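Chapitre 8
La carte postale comme source historique

Longtemps rangée parmi les objets de peu de valeur, la carte postale n'est entrée que tardivement dans le travail des historiens. Les bibliothèques la conservaient sans la cataloguer, et les archives locales la recevaient par boîtes entières, au hasard des successions. Elle réunit pourtant deux documents en un seul support : une image choisie par un éditeur, et un message écrit par un particulier. L'étude de l'une ne dispense pas de celle de l'autre.

Ce chapitre prend pour fil conducteur le fonds Aguiar, déposé à la bibliothèque municipale de Wornport par les héritiers de Belmiro Aguiar, représentant de commerce. Le fonds se compose de 34 albums. La plupart des cartes proviennent d'un même éditeur, la maison Neves, qui a publié des vues de villes, de ports et de jardins publics. Quelques séries plus tardives portent la marque Flivico.

Le premier travail consiste à dater. Le cachet postal donne la date de l'envoi, qui peut suivre de plusieurs années celle du tirage. Une vue de la place du marché a ainsi circulé longtemps après la démolition des halles qu'elle montre. Il faut donc distinguer la date de la prise de vue, celle de l'impression et celle de l'usage. Lorsque la carte n'a pas voyagé, on s'appuie sur le procédé d'impression, la disposition du verso, l'adresse de l'éditeur et, quand elle existe, la numérotation de la série.

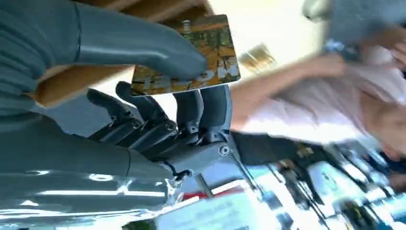
Le deuxième travail porte sur le choix des sujets. Un éditeur vend ce que les clients demandent : la gare, l'église, la promenade, l'hôtel. Les quartiers ouvriers apparaissent peu, sauf à l'occasion d'une inondation ou d'une grève. Carolina Marinho a montré, à partir des albums 2 à 16, que les vues de Wornport couvrent presque exclusivement la rive nord. L'absence d'un lieu dans la série ne prouve rien sur son importance réelle dans la vie des habitants.

Reste le message. Il est court, souvent convenu, et s'adresse à un lecteur qui connaît déjà le contexte. On y trouve des nouvelles de santé, des horaires de train, des remerciements. Horácio Paiva propose de lire ces textes en série, en relevant les formules et leurs variations selon le lien entre les correspondants. Un envoi isolé renseigne peu ; la correspondance de deux sœurs pendant un été entier permet de suivre des déplacements, des dépenses et des visites.

La première section présente les procédés d'impression. La deuxième traite des éditeurs et de leurs réseaux de vente, la troisième des messages et de leur transcription.

À lire également
Chapitre 7 : L'affiche et la rue
Chapitre 9 : L'album de famille
Dossier : Les éditeurs de Ginow, par Celeste Sampaio
Fiche de méthode : Transcrire une écriture manuscrite, par Afonso Veloso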